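Notebook, May – freeze-dried liver treats, batch 3

Trays out at 09:40. Load was 799 g raw ox liver from Villanueva, trimmed, cut to thumbnail size. Final weight 164 g over both trays. Batch 2 ended higher from the same sort of load, so the longer second stage stays.

Snap test: pieces from the top tray broke clean. Two from the lower tray bent first – both from the thick end of the lobe. Put back in the Flindivier for another cycle, logged separately.
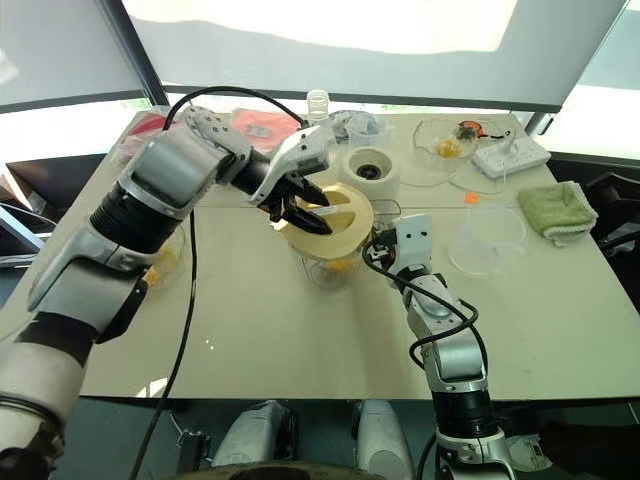
Does the crumb left on the trays go in with the cat topper? Only the part that passes the coarse sieve; the rest is weighed and binned with the trimmings.

Packing: Nustance pouches, 100 g fill, one absorber each. Seal bar at the middle setting. The low setting gave a seal that peeled by hand, see April pages.

Palatability sheet for Priser still wants the dog's weight and usual food on every line. Old sheets lack the second column. Reprint before the next lot goes out.

To do
– re-zero the small scale, it drifts after 400 g
– ask Villanueva if lobes can come with the thick end already split
– label the lower tray pieces 3B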